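Ivana Insaurralde had 12 days left on the Girker trial and a form with 140 fields. Field 6 asked for the state of the room before service. She wrote "lived in" and moved on.

The kit had come from Ketilsson in two cases: a pair of hand-held grippers, a charger, a manual translated from something. The terms were plain. The customer clears up with the grippers, the recordings go to Proko, and in October a machine arrives that clears up the same way.

Sofa, floor, bin.

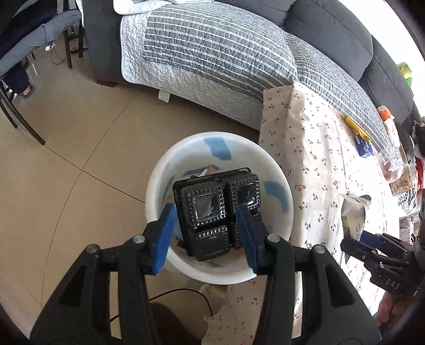
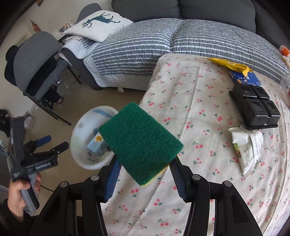
Auður Bach from support called at 4.

"Your grip force is within range," she said. "Your pauses are long."

"I was deciding."

"What about?"

"Whether a thing was finished with."

Keys clicked on the line. "There's no field for that. I can log it as latency."

"Will the machine pause too?"

"It will if you do. Kester units are trained per household. Some customers ask us to trim."

Ivana looked at the rating box, which accepted whole numbers only. Her mother had paused over everything, string and jar lids included, and the habit had come down with the furniture.

"Leave it in," she said, and entered a 4.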